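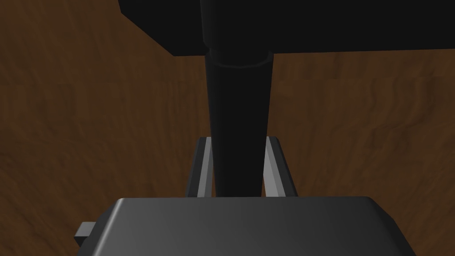
Home Tips Doors Floors Kitchen Workshop

Door hardware notes from the Hudec open day

Hudec opened its Nillville office to visitors in September. The demonstration ran until 5 p.m. on a large screen: a simulated two-armed robot working on a pair of wooden doors with lever handles. Several points carry over to doors at home.
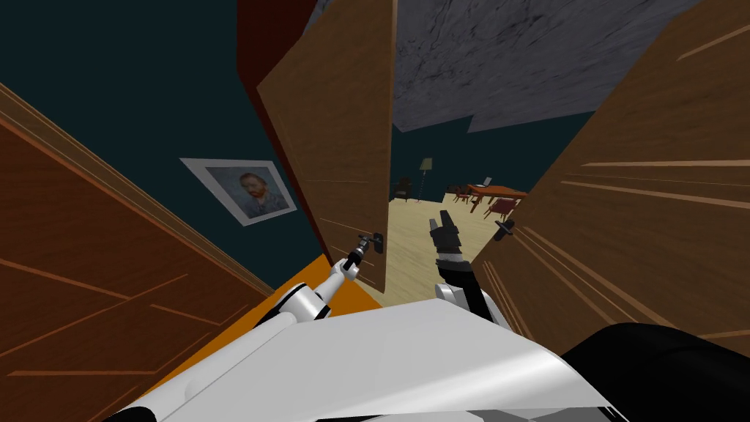 Joaquín Mansilla, Workshop Editor

Lever handles. Grip near the free end when testing a stiff one. Force applied close to the spindle tells you little about the spring. If the lever droops, tighten the set screw before buying parts.

Handle height. The Hudec staff use 975 mm from finished floor to spindle as their default. Measure after the flooring is down.

Double doors. Open one leaf fully before you start on the other. Working both at once puts side load on the hinges. Check the gap at top and bottom; a difference of 2 mm can be corrected with a card shim behind one hinge.

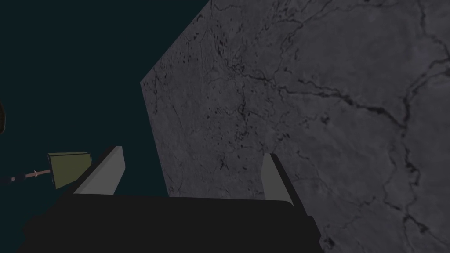

Gripper open, gray veined surface beyond. Simulator view.

Hinges. Wipe the pins, then apply one drop of light oil. Work the door back and forth 16 times and wipe again. Oil left on the knuckle collects dust.

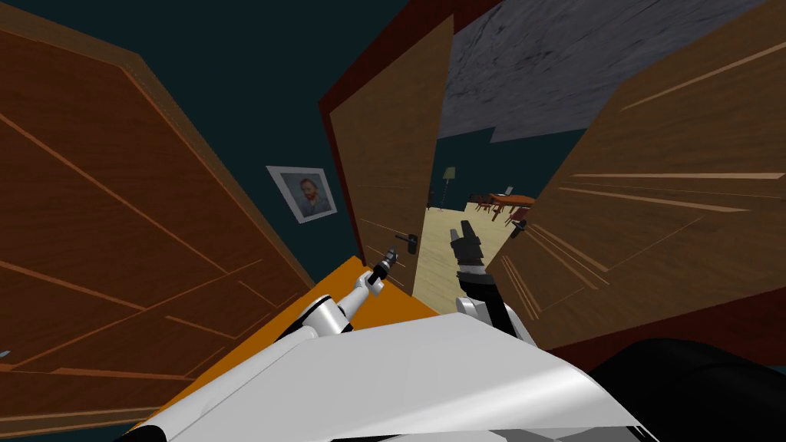
Clearance is the other thing to check. Swing each leaf through its full arc and look for contact with furniture, frames, or the second handle. Mark the stop position on the floor with tape, then fit the doorstop there.

Shares 16 | Comments 5

Contact | Copyright Vidine Home Pages | Back to top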